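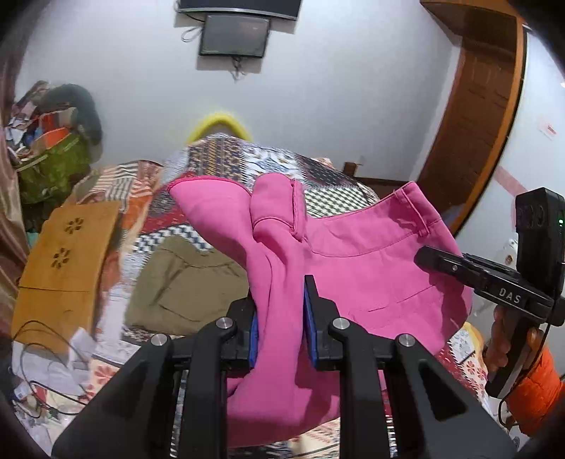 LALSTEAD, June

Jobs & Volunteering > Get Involved > Clothing

Call for menders, sorters and sewing teachers: the Probert Clothing Exchange

If you have ever stood in front of a closet holding a perfectly good child's sweatshirt that stopped fitting sometime between breakfast and the school bus, you already understand why we exist. The Probert Clothing Exchange takes in outgrown clothes from families in Lalstead and the towns along the river, gives them whatever care they need, and sends them home again with somebody new. Last year 3,087 pieces went back out our door, everything from newborn socks to prom dresses and one very heavy wool coat that three different people tried on before it found its owner.

We are now looking for people to join us for the fall season, and we would love for you to be one of them. You do not need to be an expert! Some of our best menders came in knowing how to sew on a button and nothing else (and a couple of them were a little shaky on the button).

What we need

Menders. This is our biggest gap. You would be working through the repair rack, which means loose hems, tired elastic, popped seams, missing snaps and the occasional zipper. Waistbands are the thing we see most, in leggings and skirts and little pull-on pants, and if you can open one up, run new elastic through and close it again so it looks tidy, we will be extremely happy to meet you. If you can't, we'll show you. It takes an afternoon to learn and after that your hands more or less do it on their own.

Sorters. Sorters go through the donations as they arrive and decide what is ready for the racks, what needs the mending table and what is past saving and should go to the rag bin. You'll be checking cuffs, collars, underarms and knees, reading care labels, and matching up sets that got separated in the bag. It suits people who like a bit of order and a bit of conversation, because the sorting tables are where most of the talking gets done. Please be comfortable lifting a full bag, or at least dragging one.

Sewing teachers. We run beginner classes in the evening, from 6:30 to 8:30, for adults and for kids ten and up with a grown-up along. Class size tops out at eight. You would be teaching hand stitches, basic machine use and one small project to take home. Patience matters a great deal more to us than a portfolio. This is a paid role at $30 an hour, with an extra half hour paid on either end for setting up and putting away.

The mending and sorting roles are unpaid, but we cover bus fare, there is coffee all day long, and everyone who gives time gets first look at the racks before we open. That last one has turned out to be quite a perk, especially in back-to-school season.

The time it takes

We ask menders and sorters for one shift every other week. Shifts run three hours, morning or afternoon, and you can pick whichever suits you and then change your mind once the school schedule comes out, as people always do. We have 40 spots to fill between the two. If you would like to share a spot with a friend or a spouse and trade off, that works fine for us, just put both names on the form.

Teachers commit to one six-week session at a time. The first starts in September and the second begins after that wraps up, with a week off in between.

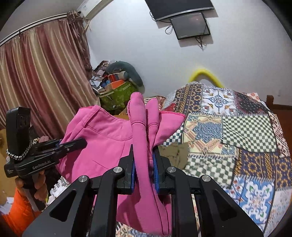
Knits deserve a word of their own, as they make up so much of what comes in. Stretchy fabric scares people who learned to sew on cotton, and we understand, it scared us too. We keep ballpoint needles at every machine and a binder of sample stitches on scrap jersey and fleece, so you can see what a good stretch seam looks like before you try one on a real garment. If a repair goes wrong, you pick it out and have another go, or you pass it down the table. We have all passed something down the table.

A few practical things

We are in the old Gresach shoe store, at the bottom of Ukham Street, with the entrance around the side next to the bike rack. There are two steps at the side door and a ramp at the back; let us know if you'd like to use the ramp and we'll have that door unlocked for you. Parking on the street is free for two hours, and the lot behind the library has no limit at all.

Machines, thread, scissors and irons are all provided. Some people prefer their own shears and seam ripper, and if you're one of those people, please mark them with a dab of nail polish or a bit of tape so they go home with you.

Menders and sorters should be 16 or older. Teachers need a background check, and we pay the $40 fee and help with the paperwork.

How to apply

Stop by during open hours and ask for a form at the front desk, or call and we'll mail you one. It's a single page. We ask for your name, the best way to reach you, which role you're interested in, which times suit you, and a line or two about any sewing you've done, even if the answer is none. Teachers, please also tell us about a time you showed somebody how to do something, whatever it was. It could be pie crust.

We read the forms as they come in and will call you back within two weeks. New menders and sorters then come for one trial shift, so you can see whether you like it before promising anything. Forms for the fall are welcome through the end of July, and anyone who misses that goes on the list for winter.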